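Movie Night at Home: Tips for the Snacks, the Screen and the Bedding

A teen comedy or a family film doesn't need much setting up, but a few habits make the evening easier and the cleanup shorter. These are the ones we use at Lostdale when there is a double bill on and everyone wants to watch from the same room.

Before the film

Check the running time first. Anything over two hours wants a break in the middle, and it's better to pick the spot yourself than to have people getting up one at a time. A change of location or the end of a musical number works well.

Start the disc or the stream ten minutes early. Players like to update when you least want them to. If the picture looks too smooth, like a soap opera, go into the TV's picture menu and turn off motion smoothing. On our old Onel set it was two menus down, under a name that made no sense.

For a projector, close the curtains before dusk and let the fan run down before you unplug it.

Snacks

Sort them before the lights go down. Small sealed packets are quieter and cleaner than one large bag going around, and what isn't opened goes back in the cupboard. Snip a corner off the stubborn ones in the kitchen so no one is tearing at plastic during the dialogue.

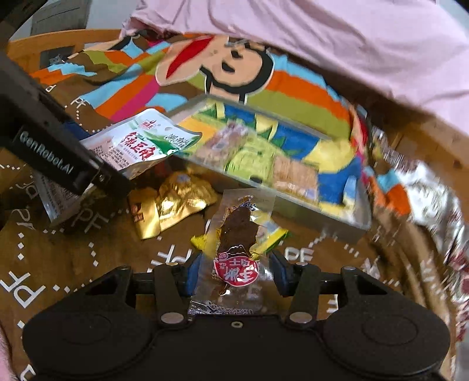 Single-serve jerky in a clear packet.

Popcorn should be salted while it is hot. Table salt slides off, so grind it finer in a mortar or a clean coffee grinder. Butter makes it soggy if you pour it all at once. Melt it, let it cool a little, and add it in two goes, shaking the bowl between.

Keep chocolate away from the player and the top of any amplifier. Ours reached the Jovamness speakers once and the cloth never came clean.

Watching from the bed

Put a washable throw over the bedspread and shake it out of the window afterward. Give each person a bowl with a flat base. Drinks go on a tray with a lip, on the floor or a low stool, and never on the mattress.
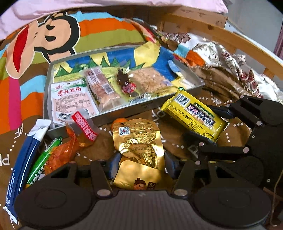 If you are propped up on pillows, raise the screen or tilt it down a little. Most TV stands are set for a sofa, and after an hour your neck will notice. A folded towel behind the lower back helps more than a third pillow.

Turn subtitles on if there is any crunching expected. Set the size to medium and the background to none.

Looking after discs

Hold them by the edge and wipe from the center straight out with a soft dry cloth. Don't wipe in circles. Store them upright, away from radiators. We have 647 on Amegashie shelving in the hall, and the only ones that warped were a stack of 20 left flat on a windowsill in August.

Write the title on a slip of paper inside the case if you lend one out, along with who has it.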